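Minutes, Nernbridge Film Society, programming meeting
Saturday, 2 pm, upstairs at the Gunport

**Present:** Rizal Tjoa (chair), Sugeng Teoh (minutes), Ferkus, Dana, Mrs. Setiawan, Colm
**Regrets:** Priya

## 1. Previous minutes

Accepted with one correction. The November title was listed as a matinee and should have read evening. Moved by Colm, seconded by Dana.

## 2. Autumn season

Rizal circulated the draft list before the meeting. The theme is road movies. There are 10 slots and the list had more titles than that, so most of the time went on cuts.

- Agreed to drop both of the American titles from the seventies that we screened two seasons ago.
- Ferkus argued for opening with a comedy. Dana would sooner open with the outback drama, as it has the best print. Vote was 4 to 2 for the comedy.
- Mrs. Setiawan asked that at least one title be subtitled. Two are already on the list and both stay.
- The three-hour cut of the desert film was discussed at length. Colm thinks the audience will leave at the interval. Left in, with an earlier start of 6:30.
- Sugeng to check whether the restored version of the trucking picture is licensed for community halls. If it isn't, the alternate is the caravan film.

Running order to be settled by email.

## 3. Hall and equipment

The hall is available for all the dates we asked for. The hire charge is unchanged. The centre speaker still buzzes during quiet dialogue and Ferkus will bring his own cable to the next screening to rule that out. Dana reported that the back two rows can't read subtitles when the screen is at its lower setting. We will raise it and see whether the front row complains.
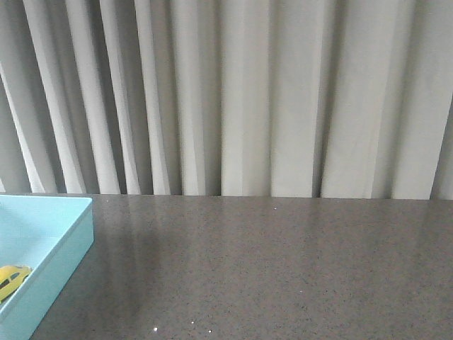
## 4. Ticket prices

Attendance at the last screening was 56, the best of the year. Members' price stays as is. Rizal proposed a small increase at the door for non-members to cover licensing. Colm was against it and asked that this be noted. Carried.

Season passes will be sold again. Passes from last season are not transferable to this one, and the wording on the back should say so. Mrs. Setiawan to speak to the printer.

## 5. Program booklet

Same format as last year, folded, black and white inside with a colour cover. Notes for each film are to be kept to one paragraph. Last season's ran long and the type was too small to read in the foyer.

Dana will write the notes for the first half and Colm the second. Plot endings are to be left out, following the complaint in the spring. Running times must be checked against the actual copy we are screening, not taken from the internet.

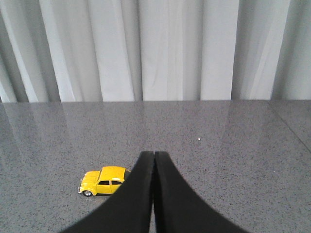 *Yellow toy car, with curtain behind*

## 6. Other business

- Ferkus asked about a discussion after each film. Agreed to try it for the opening night only, with a limit of 20 minutes. Rizal to lead.
- The lost property box has two umbrellas and a grey scarf in it. To be mentioned in the newsletter.
- Priya sent word that she can do the door for the first half of the season but not the second.

## Actions

- Sugeng: licence for the trucking picture
- Ferkus: speaker cable
- Mrs. Setiawan: printer, pass wording
- Dana and Colm: film notes
- Rizal: email with draft running order

Meeting closed at 3:40 pm. Next meeting same place, date to be confirmed once Rizal is back.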